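Pinza de mano Tarigan - Equipo de captura de demostraciones

Publicado en abril · Redacción de catálogo, Haken
14 comentarios · 37 veces compartido

La Tarigan es una pinza de dos dedos que se lleva en la mano y graba lo que uno hace con ella. Sirve para reunir demostraciones con las que luego aprende un brazo robótico. No tiene motores. El motor es quien la sujeta, que además cobra por horas y pide pausas, así que conviene leer el apartado de peso antes de planificar jornadas heroicas.

Se vende suelta o en pareja, izquierda y derecha. La pareja cuesta el doble, sin descuento, y ya nos han escrito por ello.

Qué trae la caja

Cuerpo de la pinza con cámara de ojo de pez, dos dedos con almohadilla, una placa con marcador impreso, correa de muñeca, cable de carga y un manual de 53 páginas en el que la palabra «intuitivo» aparece más de lo recomendable. El visor para el seguimiento de la mano no está incluido. Funciona con los modelos que figuran en la lista de compatibilidad y con alguno que no figura, pero de eso no damos soporte.

Peso y ergonomía

916 gramos con batería. Sobre el papel parece poca cosa. A media mañana, con el brazo extendido delante de una estantería, la opinión cambia. El gatillo admite dos durezas y se regula con la llave que viene dentro de la empuñadura (sí, dentro, hay que quitar la tapa). La dureza alta da aperturas más limpias en los datos y peores caras en el equipo de grabación.

Calibración

Se hace al empezar cada sesión y cada vez que alguien diga «solo se me ha caído un poquito». Se abren y cierran los dedos por completo, se muestra la placa a la cámara de la otra pinza si se trabaja en pareja, y se espera el pitido. Si no hay pitido, se repite. Si hay dos, la placa está puesta del revés.

Las placas se rayan. Vendemos recambios y también publicamos el archivo para imprimirlas, en papel mate, por favor. El satinado devuelve reflejos y el seguimiento se pierde en mitad de una toma que, por supuesto, era la buena.

Dónde grabar

Cualquier sala vale mientras tenga luz estable. Lo interesante para el modelo es la variedad: cocinas, dormitorios, pasillos, muebles que nadie en un laboratorio habría comprado. Un conjunto de datos grabado entero sobre la misma mesa gris produce un robot que domina esa mesa gris.
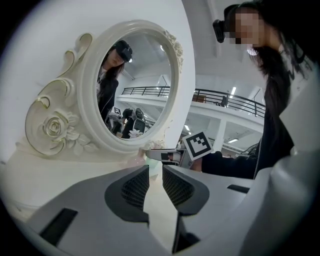 Los espejos merecen mención aparte. Duplican manos, marcadores y personas, y un filtro ingenuo puede dar por buena la placa equivocada. El programa Flasten, incluido con licencia de un puesto, permite marcar una zona del encuadre como superficie reflectante para que sus detecciones no cuenten. Quitar el espejo también funciona, pero entonces el modelo conocerá los espejos el día del estreno - y suele ser delante del cliente.

Flasten pixela las caras antes de exportar. La opción viene activada y para desactivarla hay que confirmar tres veces, con textos cada vez menos amables.

Lo que no hace

No mide fuerza. Para eso está la almohadilla instrumentada de Vindeck, que se compra aparte y se monta en uno de los dedos, nunca en los dos. Tampoco corrige demostraciones malas: si quien graba duda cuatro segundos delante de un vaso, el robot aprenderá a dudar con una fidelidad admirable.

Precio y garantía

1.239 euros por unidad, impuestos aparte. Garantía de 2 años que cubre electrónica y articulaciones. Las almohadillas son consumibles y la correa de muñeca existe para que la usen.

Artículos relacionados

Almohadilla instrumentada Vindeck
Placas de recambio, papel mate
Licencia adicional Flasten
Maletín rígido para dos pinzas
Base de carga doble Haken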